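Open afternoon at the Clarkthorpe workshop

Members who came along in June had two hours with Morena Valentini and her team, who are teaching robots to handle clothes. The project is called Nutum and it has been running for 9 months.

Morena began with a short talk. Rigid things such as mugs and boxes keep their shape when a robot picks them up. A coat doesn't, and a padded one is harder still, as it squashes in one place and puffs up in another. The team wants 3,000 recorded folds before they start training, each done by a person using a hand-held gripper.
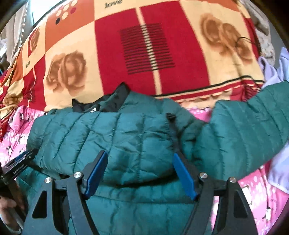 The hand-held gripper closing on a fold of a quilted jacket.

After tea we were allowed to try it ourselves. Most of us squeezed too hard at first and dragged the whole garment along. Morena's advice was to go in slowly, take a small pinch of cloth and keep the wrist low. Shirts were easier than coats, and fitted sheets beat everyone.

Questions ran on until gone five. The next visit is to Bassi, where places are limited to 60. Please give your name at the desk if you would like to come.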